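Keeping limescale off the glass: a conversation with Theda Baumgart

Theda Baumgart has been mixing cleaning products for most of her working life. She started in a hotel laundry, moved to the lab bench at a small soap maker, and now runs product development at Wisier, where she looks after a line of descalers and bathroom sprays. We met at the company's workshop in Okport to talk about hard water, which is the subject of most of the mail she gets.

"People write in and say the product doesn't work," she says. "I ask how long they left it on. They say they sprayed it and wiped it. That's the whole problem, nine times out of ten."

Limescale is mostly calcium carbonate, and an acid has to sit on it for a while to break it down. Baumgart tells customers to spray the shower glass, leave it for five minutes, and rinse from the top. For an old, thick deposit she would sooner see three short treatments than one long one.

"If you leave it for an hour it dries out, and then it's doing nothing. You've got dried product on top of scale. Rinse it and go again."

Wisier's best-known descaler is Darnix, a citric acid concentrate sold in a bottle that makes up 40 spray refills. It came out in August after a long run of testing. Baumgart says the lab went through 167 versions before settling on one, and most of the changes were to the thickener.

"The acid part was easy. Citric acid is citric acid. What took the time was getting it to cling to a vertical surface without leaving a film. The early ones ran straight down into the tray. Then we had one that clung so well you couldn't rinse it off."

She is careful about what she claims for it. Darnix is meant for glass, chrome, glazed tile and stainless steel. It should be kept off marble, limestone and travertine, and off any enamel that isn't marked as acid resistant. The warning is on the front of the bottle, in the same size type as the product name, which was her decision.

"We had an argument over that. Sales wanted it on the back. I said, one marble vanity top costs more than a pallet of this stuff. Put it on the front."

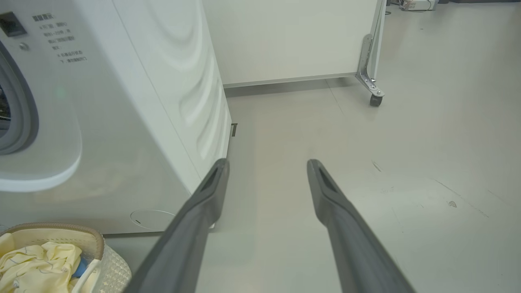
Front-loading washing machine with clothing in the drum.

Laundry is where she began, and she still gets asked about it. Her advice is to follow the machine's manual before anything printed on a bottle, and to run a descaling cycle with the drum empty. She wipes the folds of the rubber door seal by hand with a cloth and plain water, then dries them.

"Most of the smell people complain about is detergent residue. They use too much. If your water is soft, you need very little. If it's hard, you need more, but still less than people pour in."

Wisier also makes a softening powder, Strazds, which goes in with the wash. Baumgart handed most of the work on it to Krisztina Antal, a chemist who joined from a water testing company. Antal sat in for part of our talk and had brought a folder of results from homes that had agreed to send in tap water samples.

"We got 453 samples back," Antal says. "The hardest was over 300 milligrams per liter. The softest one, I thought they'd sent us rainwater. I called them and it was just their tap."

The samples changed the label. The first draft gave a single dose for every household. The printed one has a chart, and a paper test strip comes in the box. Antal would like people to use the strip before they open the powder.

"Dip it for one second, shake it, wait a minute, read it. Don't hold it under the running tap. The color washes off the pads."

I asked both of them about vinegar, the usual home remedy. Baumgart has no quarrel with it for a kettle or a shower head. She is less keen on it as a regular rinse in a washing machine, where she worries about the rubber parts over time. On one point she raised her voice a little.

"Never with bleach. Not vinegar, not Darnix, not any acid. It gives off chlorine gas. Don't use one and then the other without rinsing in between, and don't keep them in the same bucket. I put that on every label and I'll keep putting it there."

At home she keeps a squeegee in the shower and uses it after every wash. She descales the glass once a month. The faucets get a damp cloth and then a dry one.

Next on the bench is a paste for the base of faucets, where a spray tends to run off before it can work. Antal has been testing it on a row of old fittings in the back of the workshop. There is no name for it yet, and Baumgart would not give a date.

"It's too gritty," she says. "It takes the scale off, but it scratches the chrome. We'll get there."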